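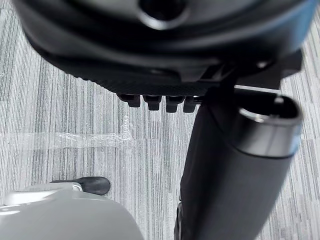

What is an office cupboard?
An office cupboard is a piece of closed furniture, usually with one or two hinged doors and at least one shelf, used in workplaces to store paper, supplies and equipment.

Office cupboard

The office cupboard, also called a storage cabinet or stationery cabinet, is found in nearly every workplace that has ever bought an envelope. It differs from the filing cabinet, which has drawers and a system, and from the bookcase, which has no doors and therefore some shame. Low models double as a side table. Tall models double as a place to put things on top of, until a memo goes around.

Origins

Closed cupboards for papers are far older than the office. Churches, courts and merchants kept documents in chests, which had the drawback that whatever was needed lay at the bottom. Standing the chest on end and adding shelves solved the problem, and created the new one of things pushed to the back.

As clerical work grew in the nineteenth century, so did the furniture around it. Wooden cupboards gave way in many offices to steel ones, which resisted fire better and announced every opening to the whole floor. Wood and wood veneer came back later in rooms where visitors might be received.

Construction

Most wooden models are boxes with a back panel, a fixed or movable shelf and doors hung on metal hinges. The hinges are usually the first part to complain. Concealed hinges can be adjusted with a screwdriver, a fact discovered by each generation of office workers separately, after years of lifting the door slightly to make it close. 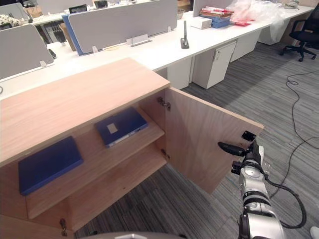
Light oak-veneer cabinet with its right-hand door open and a shelf inside.

Shelf height is a matter of some feeling. Many shelves are set so that a binder will stand upright with a little room to spare. Others miss by the width of a finger, and binders in these cupboards spend their working lives lying down.

Locks are common on cupboards of all grades. The key is supplied in pairs. One is lost, and the other is kept in a drawer known to everybody.

Contents

Typical contents include printer paper, binders, spare cables and the manuals for machines no longer owned. In a survey of its own offices dated Apr 3, 2005, the Tillmont school district listed 103 cupboards, of which 70 held at least one item that no member of staff could identify. The survey itself was later found in a cupboard.

Amirul Osman, who compiled it, divided the contents into "used," "kept" and "feared." The terms caught on locally. A reply by Lộc Tiêu, then records manager at Grarnbridge, argued that "kept" and "feared" were the same group at different ages, and the two exchanged letters on the point until the following February.

Decline

Digital storage was widely expected to finish off the office cupboard. Sales of paper did fall, but the empty shelves filled up with chargers and the boxes the computers came in. Open-plan offices have reduced the number of cupboards per floor - chiefly by removing the walls they stood against.

See also: Filing cabinet; Ring binder; Sideboard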